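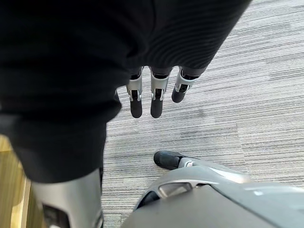
Setting up a shoe rack by the sitting corner

I held out against a shoe rack for years, and I will happily admit that I was wrong! A plain one with a black metal frame and wooden shelves looks perfectly at home near an armchair, and it makes slipping out of your shoes so much nicer.

Start by clearing the floor and giving the carpet a good vacuum, right up to the baseboard.

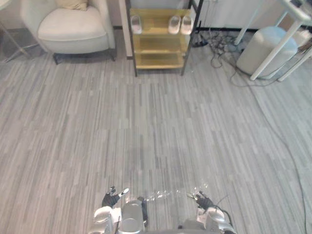
Next, stand the rack against the wall and press down on each corner. If it wobbles, loosen the screws a little, let the legs settle, and tighten them again – mine took two tries.

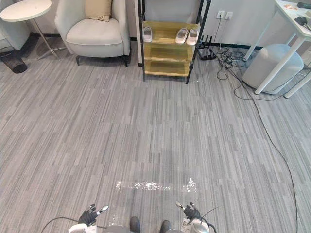

Keep the top shelf for the slippers you reach for every day, toes facing out, and let the lower ones take the guest pairs. Leave yourself some bare wood too, so there is always a spot for whoever comes in next.
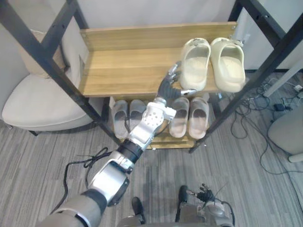 Cream slides up top, light gray and pinkish-beige pairs underneath.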